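4. Oiling the top

Read all of section 4 before opening the can. Kettani hard oil starts to set fast once it's on the wood. You do not want to be hunting for rags at that point.

Applies to the Fadis desk and the Fadis kitchen top, unfinished versions only. Pre-lacquered tops: skip to section 5.

What you need

- Kettani hard oil, clear. One can does both coats on a Fadis desk.
- Lint-free cloths. Old T-shirts OK if no prints on them.
- Sandpaper, 180 and 240 grit
- Gloves
- Metal bucket with water (for the used cloths, see Caution)
- Good light from the side. A desk lamp on the floor works.

CAUTION: Oily cloths can catch fire on their own. Soak in water right after use, then lay flat outdoors to dry. Never ball them up, never in the trash bag. This is the one warning people skip. Don't.

4.1 Before you start

1. Top must be off the frame and lying flat on blankets. If already mounted, go back to 3.6 and undo the eight bolts.

2. Let the top sit in the room overnight. Wrapping off, air on both sides. Not next to a radiator.

3. Sand with 180, then 240. Always along the grain. Scratches across the grain don't show now but they will show the minute oil hits them.

4. Vacuum, then wipe with a barely damp cloth. Wait until dry to the touch.

5. Check the surface with the side light. Pencil marks, glue spots, dents. Fix now, oil locks everything in.

Note: wavy lines, arches, darker streaks and brown knot patches belong to the look of the top and are not a reason for return. Do not try to sand out a dark patch, you will get a hollow and the patch will still be there.
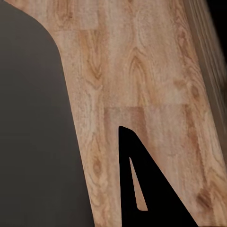
4.2 First coat

1. Stir the can. Don't shake, bubbles.

2. Do the underside first. Yes really. A top oiled on one side only can cup.

3. Pour a small puddle and spread with a cloth, long strokes with the grain. Work in strips the width of your hand.

4. Leave 30 minutes. Dry-looking spots in that time get a bit more oil.

5. Wipe off ALL the excess with a clean cloth. Surface should feel nearly dry when your done. Sticky now means sticky next month.

6. Flip and repeat on the show side. Stand the underside on painters pyramids or four scraps of wood.

7. Cloths in the bucket.

4.3 Second coat

1. Wait overnight at least. Longer in damp weather.

2. Light pass with 240, hand pressure only. Vaccuum again.

3. Oil as in 4.2, but half the amount. Edges and cutouts get extra, especially around the cable hole.

4. Wipe off, let cure. Light use after 2 days. No hot cups, no laptop stand with rubber feet until fully cured (see can).

Note: rubber feet leave rings in fresh oil. Use felt, part no. 864, in the small bag with the Drastotel brackets.

4.4 If it goes wrong

Sticky after two days: too much oil left on. Rub with a cloth damp with fresh oil, wipe dry at once.

Blotchy: uneven sanding. Back to 240 over the whole top, then one thin coat.

White ring from a glass: fresh oil on a cloth, rub along the grain, leave overnight.

Re-oil once a year, kitchen tops twice. Section by Macarena Villanueva, Hustellow support. Mounting the top back on the frame is on page 54.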